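Compte rendu de réunion - copropriété Résidence Cerna
Réseaux d'eau et parties communes, séance du 9 mars 2023

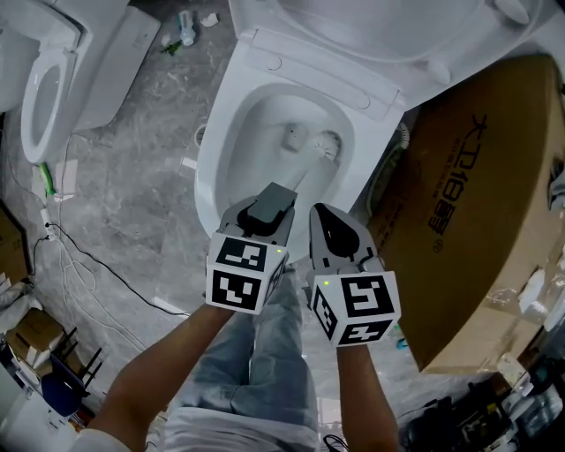
Cuvette blanche, abattant relevé

Présents : G. Palumbo (président de séance), G. Mazza (secrétaire), les représentants des bâtiments A et B, le gestionnaire du cabinet Masanja.
Excusée : l'entreprise Fernska, titulaire du contrat d'entretien de la chaufferie.

1. Approbation du compte rendu précédent
Le compte rendu est approuvé sans réserve. M. Mazza demande que les annexes soient désormais numérotées dans l'ordre des points traités.

2. Consommation d'eau froide
Le gestionnaire présente le relevé des compteurs divisionnaires. L'écart entre le compteur général et la somme des compteurs individuels s'est creusé depuis le dernier exercice. Le bâtiment B concentre l'essentiel de cet écart. Deux hypothèses sont retenues : une fuite enterrée entre le regard de comptage et le pied de colonne, ou des compteurs individuels en fin de vie qui sous-comptent aux faibles débits.
M. Palumbo rappelle que les mécanismes de chasse d'eau ne peuvent expliquer l'écart, leur consommation étant enregistrée par les compteurs individuels - sauf débit inférieur au seuil de démarrage. Le point sera vérifié lors du prochain relevé.
Décision : relevé nocturne du compteur général, vannes de pied de colonne fermées successivement. Résultats à transmettre au conseil syndical avant diffusion.

3. Colonnes d'évacuation, bâtiment A
Un refoulement a été signalé au rez-de-chaussée. Le curage a été effectué depuis le tampon de visite du sous-sol. Le prestataire note un dépôt calcaire sur le coude de pied et une contre-pente sur le collecteur horizontal. Le gestionnaire propose une inspection télévisée avant tout chiffrage de remplacement.
Le devis Peltumel, soit 4 000 euros hors taxes, comprend l'inspection, le plan de récolement et un second curage. Il ne comprend pas la dépose du faux plafond des caves. M. Mazza estime que ce poste doit être chiffré avant signature.
Décision : devis accepté sous réserve d'un avenant précisant la dépose et la repose. Un second devis n'est pas demandé, le montant restant inférieur au seuil de mise en concurrence voté en assemblée.

4. Eau chaude sanitaire
La température de consigne en sortie de production est de 65 °C. Les relevés au retour de boucle sont irréguliers sur la colonne 3. Le représentant du bâtiment B indique des temps d'attente longs au dernier étage. Un défaut d'équilibrage est probable ; les vannes n'ont pas été réglées depuis le remplacement du circulateur.
Fernska sera convoquée pour un équilibrage contradictoire. Le carnet sanitaire devra être présenté à cette occasion, complété des relevés manquants.

5. Accès aux logements
L'intervention sur les robinets d'arrêt suppose l'accès à tous les logements. Avis à afficher dans les halls et à déposer en boîte aux lettres. Les occupants absents pourront confier leurs clés au gardien contre reçu. Le coût d'un second passage sera imputé au lot concerné - disposition déjà prévue au règlement.

6. Questions diverses
Porte du local vélos : gâche à remplacer, commande passée.
Éclairage du parking : minuterie jugée trop courte, réglage à revoir par l'électricien.
Le remplacement des boîtes aux lettres est reporté à septembre.

Suites à donner
Relevé nocturne : cabinet Masanja.
Avenant Peltumel : M. Mazza.
Convocation de Fernska et contrôle du carnet sanitaire : M. Palumbo.

Le secrétaire de séance, Gaetano Mazza
Le président de séance, Gerardo Palumbo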